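February 2021

Up before the alarm again. Porridge, two coffees, and then the water bill, which I had been putting off. It came to 143 dollars, and last winter it was never near that. I called Wakham Water and sat on hold long enough to fold all the towels. The woman who picked up said the meter reading was 2,937 and asked me to go out and check it. I went out in my slippers, scraped the ice off the lid and read it with a flashlight. 2,937. So the reading is right and the water is going somewhere.

She told me to put food coloring in the toilet tank and leave it alone for half an hour. I had green left over from Christmas. The upstairs one was fine. The downstairs one had green in the bowl in less time than it took me to find my glasses. A flapper, then. I have lived in this house 3 years and have never opened that tank.

Slamet came by at lunch to return the ladder. He wouldn't come in, because of his mother, so we talked on the porch with our masks on and our hands in our pockets. She got her first shot at the Drikmont clinic and had a sore arm and nothing else. She is 89 and complained mostly about the parking. He says Ilham is still doing school from the kitchen table and has started answering his teachers with the sound off, then blaming the connection. I said I would have done the same.

Drove to Koltness for the flapper after that. The hardware store only lets a few people in at a time, so I stood on the sidewalk behind a man buying salt. They had two kinds and I bought both – I wasn't going to stand in that line again. On the way back I stopped at the bakery and got the seeded loaf, and a bun that I ate in the car.

Answered mail for an hour when I got in. Audrey-Anne wants her bread pans back before the end of the month. I thought they were mine.

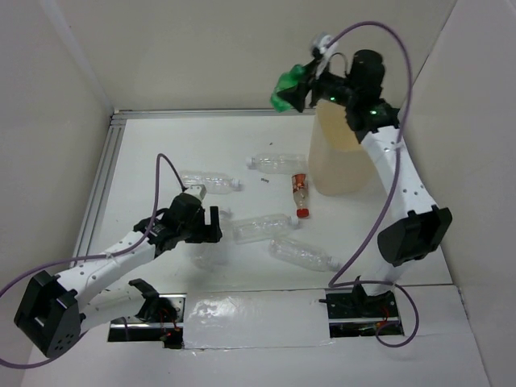 Evening

Put the flapper in. The first kind was too small and the second one fit. The chain was too long and kept getting caught underneath, so I took out a few links with the pliers and tried again. Flushed it several times and listened. I'll put more green in before bed and look in the morning.

Soup for supper, the lentil one, with too much cumin. The seeded loaf was good. I put half of it in the freezer.

Jaqueline called at eight. She has been offered the job at Ngui and doesn't know whether to take it. The money is better, but she would have to move in April and she likes her apartment. I told her to ask for a later start. She said Wálter Urrego told her the same thing, and she hadn't liked it from him either. We talked about her tomatoes for a while after that – she wants to start seeds on the windowsill and I said it was too early. She is going to do it anyway.

Still snowing a little. I moved the car to the other side of the street for the plow.

Tomorrow: salt for the back step, call Wakham about the bill, find the bread pans.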